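Home Forums Reality TV Singing Shows New Posts Search Log In

Which season of Dorcombe Sings should a newbie start with?

velvetmic
Okay, I finally have a streaming subscription that carries Dorcombe Sings and I am so ready for this. My sister has been quoting it at me for years! There are 19 seasons though, and I have maybe two evenings a week. Do I start at the beginning or jump in somewhere? I love big group numbers and I don't care much about the judges.

tinroofalto
Season 5, no question. The duets round is the best television that show has ever made, and the house band had just switched over to the horn section they still use. I must have watched the semifinal ten times and I still get goosebumps when the lights go down before the last song.

quarterpast9
Gotta disagree with tinroofalto (sorry!). Season 5 is great once you know the format, but the rules changed right before it and they never stop to explain the steal vote. Start with season 2. It's scrappy, the sets wobble, half the contestants look terrified, and it's wonderful. Skip season 1, which is mostly auditions.

tinroofalto
Season 2 has the worst sound mix of the whole run though. You can barely hear the harmonies, and OP says group numbers are the thing!

quarterpast9
They remixed it for streaming. It's still a little muddy in the opening episodes but by the Billgate shows it sounds fine. Also the Billgate crowd is the loudest audience they ever had, and that makes up for a lot.

velvetmic
Ooh, what's the Billgate thing? Is that a place?

quarterpast9
The Billgate Theater. They did the live rounds there before moving everything to the Oltmanns studio. Smaller stage, so the groups are all squashed together and you can see them grinning at each other. I miss it so much.

mapledrumkit
Team Oltmanns over here. The big stage gave them room for choreography, and season 10 proved it. That opening medley with all the finalists coming down the stairs!! If you want group numbers, velvetmic, season 10 is your season. You can pick up the rules in one episode.

tinroofalto
Season 10 also has the Zetmont sponsor segments every fifteen minutes. Have your finger on the skip button.

mapledrumkit
Ha, true, but they're short. And the guest choir in the quarterfinal is worth sitting through anything.

velvetmic
You are all making this harder and I'm loving it. Plan so far: season 2 first, then straight to 5, then 10. Friday is my first night. My sister is coming over and we're doing a proper watch party, with snacks and scorecards.

quarterpast9
Yes!! Scorecards are the best part. We give separate points for song choice, because otherwise the belters win every time.

mapledrumkit
I don't agree with splitting the points, a great voice can rescue a terrible song. But do make cheese toasts. Thick bread, sharp cheddar, a little mustard underneath, in the toaster oven until the edges go brown. Start them during the recap and you won't miss a performance.

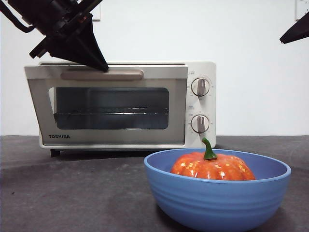
Re: Watch order, updated

velvetmic
Two episodes into season 2 and I get it now. The wobbly sets! The nervous little waves at the camera! My sister and I had completely different winners on our scorecards and argued about it all the way through the credits.

tinroofalto
Glad you're hooked, even if you did start in the wrong place. Come back when you reach the duets round in 5, I want to hear who you picked.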